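# 绣球扦插：从剪枝到上盆，慢慢来就好

每年一到六月，院子里那几棵绣球开得热热闹闹，我就忍不住手痒，总想再多插几盆送人。去年送出去的小苗，今年有好几家都开了花，朋友们发照片过来，我高兴得一早上都在看手机！所以今年干脆把自己的做法写下来，写得啰嗦一点，新手照着做心里也踏实些。

我家主要种三个品种：Hillard 是大圆头的，颜色跟着土走，偏酸就蓝，偏碱就粉；Royer 矮一些，枝条硬，放阳台最合适；还有一棵 Nikomton，花瓣边上带一点锯齿，长得慢，可是特别耐看。三种都能扦插，Hillard 最容易，第一次试的话建议从它下手。

## 什么时候剪

花后到入伏之前最好，这时候枝条半木质化，捏着有点硬，又还能弯。太嫩的尖子容易烂，太老的枝子生根慢得让人着急。我一般清早七点多去剪，那会儿枝条水分足，剪下来马上插到水桶里，可别放在太阳底下等你喝完茶再回来（我干过，一整把都蔫了）。

## 要准备的东西

- 一把快剪刀，用酒精擦过
- 珍珠岩和泥炭，一比一拌匀
- 带排水孔的小盆或者穴盘
- 生根粉，我用的是 Ulow 牌的，别的牌子也行
- 一个喷壶，一个透明的罩子或者大塑料袋
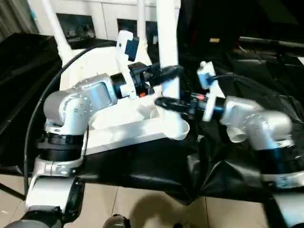
基质一定要提前浇透，再放着沥一会儿水，抓一把在手里，能捏成团，指缝里又不滴水，这个湿度就对了。很多人是插完再猛浇，枝条一冲就歪，切口上的生根粉也冲没了，怪可惜的。泥炭如果干透了会不吃水，用温水慢慢拌，多拌几遍就好。

## 剪插穗

1. 挑没有开花的健壮侧枝，每段留 2 个节。
2. 上面那个节保留一对叶子，每片剪掉一半；下面那个节的叶子全部去掉。
3. 下切口贴着节的下方斜剪，上切口在叶子上方留一小截，平剪。
4. 下切口蘸一点点生根粉，抖掉多余的，薄薄一层就够，蘸多了反而容易黑腿。

剪叶子这一步，心软的人总是下不去手，我头两年也是，看着油亮亮的大叶子舍不得剪。可是没有根的枝条吸不上多少水，叶子太大，蒸发得快，过几天就垂头丧气了。剪吧剪吧，以后会长出新的来！

## 插进去

先用筷子在基质上扎个洞，再把插穗放进去，下面那个节要埋住，然后用手指轻轻把周围按实。穴盘里别挤得太满，叶子之间最好不要碰着，不然一片发霉，旁边的也跟着遭殃。插完喷一遍雾水，罩上罩子，放到明亮但晒不到直射光的地方。我家是放在北边的廊檐下，早上有一点点柔光，正合适。

顺手写个标签插上。我每回都觉得自己记得住，可三种小苗没开花的时候真是长得差不多，有一年把 Royer 当成 Nikomton 送了人，到现在人家还在等那个锯齿边呢。

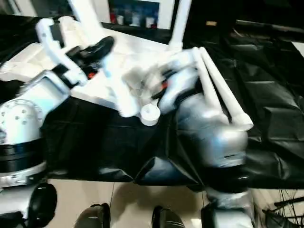
*白色的平台和机械臂*

## 等它生根

头一个星期罩子基本不用动，里面有水珠就说明湿度够。往后每天傍晚掀开透透气，顺便看看有没有发黑的、长毛的，有就赶紧捡出来。天气热的时候多留意，闷过头比干着还糟糕。

三四个星期以后，轻轻提一下枝条，觉得有股劲儿在下面拽着，那多半是有根了。别天天去拔着看，我知道这很难忍……新根又白又脆，一碰就断。顶上冒出小芽也算好兆头，不过有时候枝条光靠自己存的养分也会发芽，还是以“提得动提不动”为准。

## 上盆和头一年的照顾

根从盆底孔里探出头来，就可以换到单独的小盆里了。盆宁小勿大，土里可以掺一点缓释肥，一小撮足矣。刚上盆先放阴凉处缓一个星期，再慢慢挪到有早晨太阳的位置。等新叶舒展开了，可以用水溶肥兑 3000 倍的水，每周一浇一次，我定在星期一就是图个好记。

入冬之后叶子会掉光，光秃秃的一根小棍子，千万不要以为死了就扔掉。把盆挪到避风的地方，土见干了再浇一点水。到了四月，顶上的芽鼓起来，绿莹莹的，那时候再给它换一个大一号的盆，太阳也可以多晒一会儿了。

至于想要蓝花的，等小苗长壮了再调酸也不迟，第一年就安安心心让它长根长叶子吧。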